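October, bench notes, bottle pick by hand guiding

Carried on with the upright bottle grasp. Imre Bíró guided in the morning, I took over after lunch. Target for the day was 40 usable demonstrations, all with the bottle on the right-hand side of the table, start pose fixed.

Settings as on the last sheet except:

- guiding stiffness down one step, payload re-entered
- gripper opening at start: fully open
- recording begins on the wrist button, stops on the pedal
- maximum length of one demonstration: 30 s

Got 30 before the break. Threw away 4 of these. Two had the arm leaning on the elbow limit, which shows up as a flat patch in the joint 4 trace, and two were stopped before the fingers closed. Imre's runs are smoother than mine but he comes in steeper, so the set now has two distinct approach angles. Attila Simon thinks this will average out in training. I don't, at least with this few demonstrations — the policy from the Kerekes job split the difference between two approaches and knocked the part over.

Agreed rule from now on: come down over the cap with the fingers open either side of the neck, pause for a moment at that height, then lower to the shoulder and close. The pause gives us a clean point to cut the recording into approach and grasp. 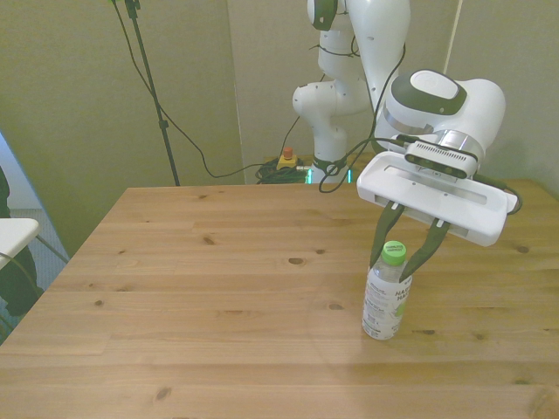
Pausing by feel is less repeatable than I expected. Heights at the pause vary by 5 mm across my own runs, more across both of us. Tried calling out the height from the pose display, which helped but slowed everything down. A soft detent in the guiding mode would be better. Attila has code for one from Hemwood, to be ported.

Remote control with the hand controller tried at the end, five runs. Vertical motion is fine, wrist rotation lags and I overshot each time. Not mixing these with the guided set; saved in a separate folder.

To do: relabel the morning files, redo the four rejects, ask Imre to repeat his block with the shallower approach.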